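Table tidiers wanted for a small home organizing study (paid, no experience needed)

Hi! I'm Areeba, and I'm looking for people who'd like to spend a couple of hours putting everyday stuff where they think it belongs. We're starting a new round of sessions in October and I have 64 spots to fill, so if you've ever rearranged a friend's kitchen counter while they were out of the room, please read on.

A bit about us first. Livel is a tiny outfit, and what we make is storage for ordinary homes - baskets, trays, drawer dividers, that kind of thing. Before we settle on the next set of sizes, we want to see how people really clear a table. Everybody says they have a system, and then the fruit ends up next to the markers and there's a bottle parked in front of both. I do it too, and I work here.

The setup is very simple. You get a white table, a few containers and a handful of things you'd find in any house: fruit, pens, packaging, a bottle or two. You decide what goes where, and you talk to us a little as you go. The whole visit takes two hours, including a proper break with tea and snacks (my colleague Szabolcs Szekeres bakes for these, and his poppy seed roll is worth the trip by itself).
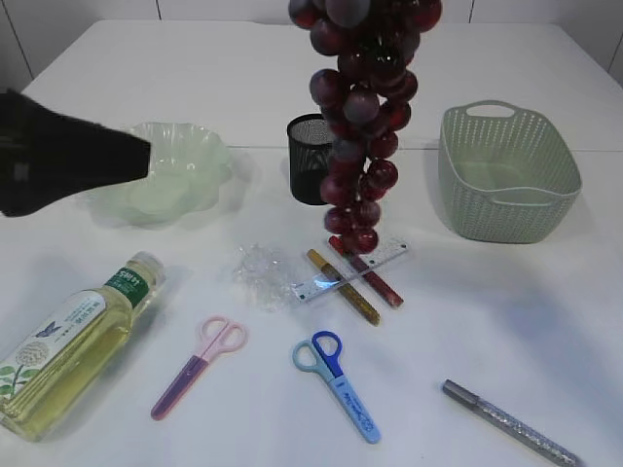 Grapes, a green bowl, a mesh pen cup and the sage basket, with some plastic wrap still to deal with.

We run three short rounds per visit. In the first one you clear the table any way you like, with no hints from us. In the second we swap one of the containers for a different size or shape and you do it again. The third is my favorite, because that's where you set the table up for yourself, as if you were going to sit down and work there all afternoon, and people get wonderfully picky about it! One woman last spring spent most of her round deciding which side the pens should go on, and her notes ended up changing the handle on one of our trays.

You don't need to be neat. I'd love to hear from messy people, in fact, plus anyone who shares a small kitchen, has kids doing homework at the dining table, or works from home on a surface that also has to hold dinner. Left-handers, please do apply, we never get enough of you.

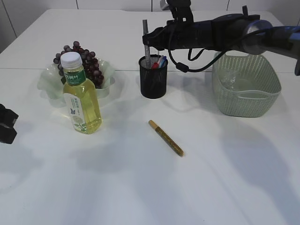 The containers are things you'd recognize from your own shelves. A bowl with a wavy rim does for the fruit, a black mesh holder is the usual home for pens, and there's a light green basket with a handle opening that people use for just about anything. Some fill it first and some leave it empty right to the end, and I really want to know why! There's no score and no right answer, so please don't practice.

What you'd get: $50 for the visit, paid the same day, and a basket from our sample shelf to take home. If you come back for a second visit later in the season, you get another $50 and first pick of the colors. We can also cover parking or a bus ticket, just bring the receipt.

What we ask of you: be 18 or over, be okay with standing for up to half an hour at a stretch (there's a stool if you'd like one, just tell us), and be happy to chat in English while you sort. Please let me know about any food allergies ahead of time, as we have real fruit on the table and nuts in the snacks.

Sessions are at our workroom in the Paracha Building, second floor, with an elevator by the back entrance. We start at 9:30 in the morning or 2 in the afternoon, and there's one 6 o'clock slot for people who can't get away during the day. Those evening ones go fast - if you need one, say so in your first line.

To apply, write to Areeba Dogar at the Livel front desk, or fill out the card on the notice board downstairs. Tell me your first name, which start times suit you, who you live with (roommates, kids, a very large dog) and what's on your kitchen table right now. Be truthful about that last bit, it's the part I read first. A few lines is plenty, and you can skip the résumé.

I answer everyone, though it may take me a few days. If the October spots are gone by the time you write, I'll put you on the list for the next round unless you tell me not to.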